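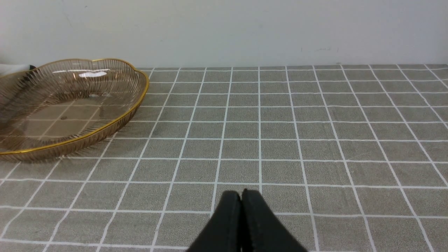 Présentation du jeu

Ce dossier réunit les enregistrements de la journée portes ouvertes du laboratoire Drodholm, le January 6, 2018. Une pince à deux doigts y était montrée sur table, avec un plat transparent à bord doré et des aliments factices. Tala Darwish menait la démonstration et Iraklis Petridis s'occupait de l'enregistrement.

Contenu

787 séquences, 3760 annotations. Les vues du poignet sont dans le dossier poignet, les vues larges dans le dossier tete. Sur les premières, les doigts noirs occupent le bas de l'image et le plat n'est visible qu'en partie, à gauche. La nappe grise quadrillée sert de repère visuel ; elle n'a pas été mesurée. 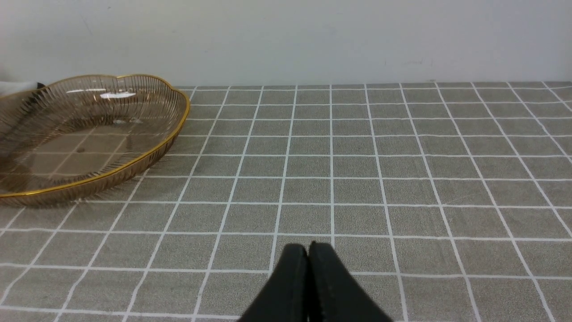 Objets

Plat : teinté brun, bord ondulé, côtés striés. Les reflets et la transparence gênent la segmentation, 111 masques ont été repris à la main.
Sac : toile blanche, deux anses et une bandoulière. Il contient entre autres une citrouille, un poivron rouge et un petit pain. 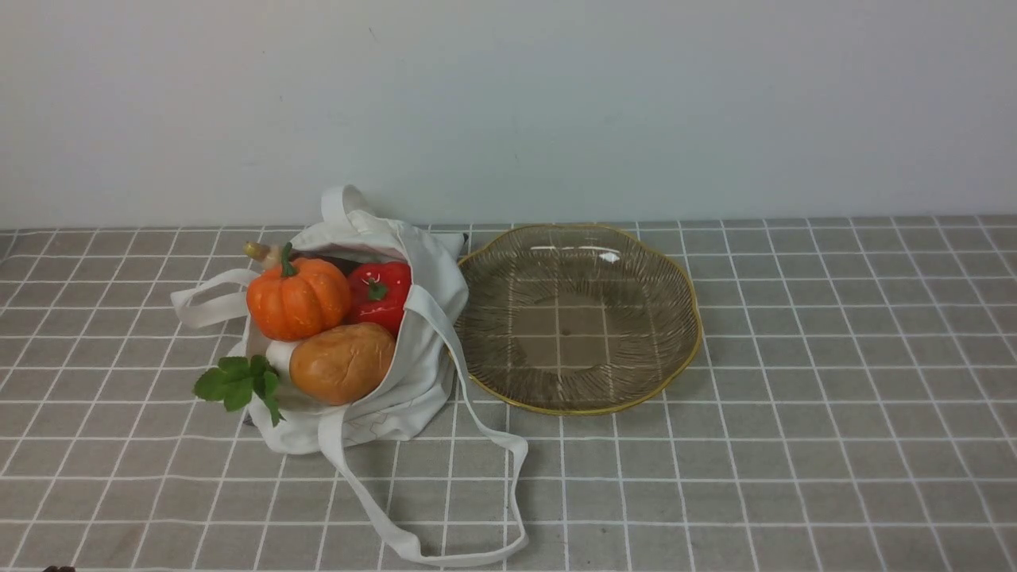 Les masques du sac incluent les anses et la bandoulière, mais pas les aliments. Ceux-ci ont chacun leur étiquette, même quand ils sont à moitié cachés par le tissu.

Limites

Une seule table, un seul éclairage. 16 séquences n'ont pas de vue large. Le son a été retiré, on y entendait les visiteurs.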